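Kavness Packing Station: a month at the bench

I run a small mail-order business with my cousin Umut Saraç, and in October we took the Kavness station on trial, a two-armed humanoid from Irnia that weighs, scans and bags orders. Umut wanted it. I wanted a second kettle. We compromised on the robot.

Setup is billed as a morning's work. It took 2 days, most of the second spent convincing the thing that our bench was the height we had told it. The Irnia technician was patient on the phone and had clearly had this conversation before.

Once running, it is a decent worker with odd manners. The left hand does the handheld jobs and hangs on to whatever it has been given. The right hand spends a lot of its day open, palm up, like a waiter hoping for a tip. You stop noticing after a week or so.
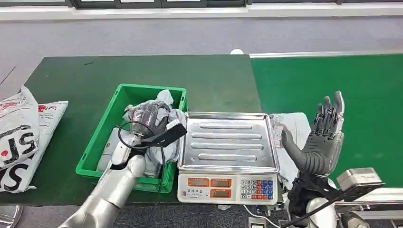 The Kavness at our bench, left hand over the green crate, right hand beside the scale.

Speed is where the brochure and I part ways. Our best hour was 41 parcels. Umut, with the radio on, beats that before his first coffee. The robot does keep going through lunch, though, and has yet to tell me about its knee.

Plastic bags are its weak spot. Boxes are fine, books are fine, but anything limp and see-through gets a long think and then a pinch that may or may not include the bag. I stepped in 18 times on the first full day. By the last week it was down to 4, partly the software update and partly me learning to flatten things.

Cables are my other complaint. They loop around the wrists and I don't love them near a full crate. The Dönmez we tried last year was tidier, though it also dropped a teapot.

We're keeping it for another season. Umut calls that a win. I've ordered the kettle.

Taner Saraç, Alelberg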